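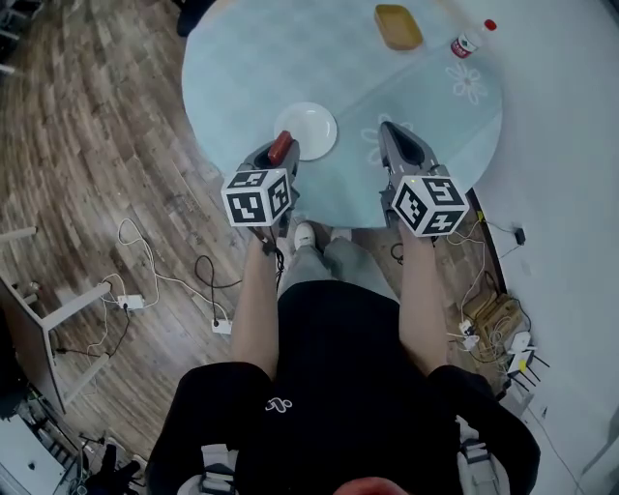

Station check, round table, Ordale floor. Walked it before letting the Hailu set carry on. Filled in by Lowri Jenkins, 28 May 2025, copy to Pouran and Lenni. Order below is the order I walked it, not the order on the old sheet. Main worry is the floor again: power strips sitting on the boards by the operator, cables coming off in loops, and a cardboard box with wires heaped round it along the wall side. Table top fine. Rest of comments under each item, sorry for the scrawl, typed this standing up.

1. FLOOR AND CABLES

1.1 Power strips off the walking line
NOT MET. Both need to go back against something solid. Tae-yang has clips left over from the February move, in the Onden drawer. Use those, not tape. Tape leaves muck on the boards and we got an email about it.

1.2 No loose loops where feet go
NOT MET. Small black loop near the operator. Easy to catch a toe when you're looking down at your hands, and operators are always looking down at their hands. Coil and velcro.

1.3 Boxes and packaging cleared
NOT MET. Box by the wall wants flattening or taking away. Do not put adapters in it "for now". Put them in the crate with the lid.

1.4 Network kit reachable but not underfoot
PARTLY. Wants a shelf. Asked Lenni, waiting on a bracket. Leave a gap round it till then, nothing stacked on top.

1.5 Table steady, no rocking
OK. Leaned on it both sides.

2. GRIPPERS, BOTH HANDS

2.1 Jaws close square, nothing sticking
Left OK. Right OK but slower to open, cleaned the slide, better after. Tell me if it goes sluggish again, don't just squeeze harder.

2.2 Finger pads secure
OK. Pull test by hand, no lifting at the corners. Pads that look worn can stay on if they pass the pull. If one is peeling, swap the pair, never the one.

2.3 Markers clean, flat, all corners stuck
OK. Wipe with the dry cloth only. Do-yoon used screen cleaner on the last lot and the black went patchy, whole batch of takes had tracking drop outs. Pleaes don't.

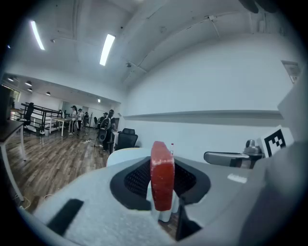

Item 2.3, marker and red finger in view, chairs behind.

2.4 Wrist cables have slack at full reach
OK both sides. Check with arms right out over the far side of the table, not at rest. A cable that's fine at rest can drag the cube round at full reach and then the pose is rubbish for the whole take.

2.5 Weight and grip comfort
COMMENT. Two people have said sore thumbs. Max session stays at 7 takes then swap hands or swap person. No arguing about finishing the block.

3. HEAD RIG AND STRAPS

3.1 Straps snug, buckles shut
OK after a tweak. Were riding up towards the neck. Pull the loose ends through, don't let them dangle over the table.

3.2 Cable run down the back
OK. One hand should be able to pull it free. Try this every time, it takes no time.

3.3 Operator can see own feet
OK if they tip the head. Say out loud to step back BEFORE stepping back.

4. TABLE AND OBJECTS

4.1 Cloth flat, no ridge under the plate
OK. Smooth it from the middle outwards. If the cloth moves between takes log it as a new layout.

4.2 Objects match the layout card
OK for this layout: plate, tray, bottle. Bottle lid tight. Full or empty is on the card, follow the card.

4.3 Nothing sharp, nothing breakable near the rim
COMMENT. Plate placement is on the card so I can't move it, but anyone reaching across with the left gripper needs to lift first. Lenni wants it nearer the middle in the next card set. I agree.

4.4 Start position reset the same way
PARTLY. Watched a run of resets and the tray creeps. It's meant to vary only when the card says vary. If you nudge it by accident say so on the log, a nudged tray is still a good example as long as we know. What the learner can't cope with is takes labelled the same that aren't. Pouran has the count at 147 usable takes for this task, target is 2000, so we are a long way off and the temptation will be to rush resets. Don't. Bad ones get thrown out at review and then you've done it twice.

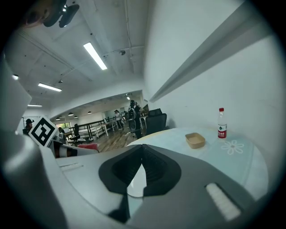 Same goes for dropped objects. Keep the take running, pick it up if it's on the table, carry on. The Bultero lot want recoveries as well as clean grabs. If it lands on the floor stop the take, put grippers down, pick it up with your own hand. No bending with the rig on and grippers held.

5. PEOPLE AND SPACE

5.1 Other people clear of the arms
OK. Anyone walking up to the table stops short and speaks first. Applies to me too, I made Do-yoon jump.

5.2 Chairs pushed away from working side
Ask before you start. Chairs on castors drift and end up behind the operator's knees.

5.3 Everyone who may be picked up by the cameras has been told
OK, Pouran has the signed list. New starters see Pouran first. Cameras on the grippers point all over the place, up at the ceiling half the time, so assume the whole floor is in it. No passes, no screens with mail open, no paperwork left out.

5.4 Edge by the railings kept free
OK. No rig wearing past the railings full stop. Take it off, then go down.

6. POWER AND STORAGE

6.1 Plugs seated, no warm smell, no scuffed leads
OK apart from one black lead, outer skin rubbed. Taken out of use, label on it says DO NOT. Replacement in the Onden drawer with the clips.

6.2 Spare battery charged and in its sleeve
OK.

6.3 Recording space free before start
OK. Clear after copy is confirmed, not after copy is started. We lost a morning to that.

RESULT
Go ahead once 1.1, 1.2 and 1.3 are done. 1.4 and 4.4 can run open. 4.3 goes to the card meeting.

ACTIONS
Tae-yang Min: clips and strips, item 1.1, before next take
Do-yoon Oh: loops and box, items 1.2 and 1.3, same
Lenni Honkanen: bracket for the shelf, plus new plate postion on the cards
Pouran Arabzadeh: add a tick box for "nudged" on the take log
Me: chase thumbs issue, see if softer grips exist

Recheck of section 1 only, no need to walk the lot again. Initial here when done: LJ / TM / DO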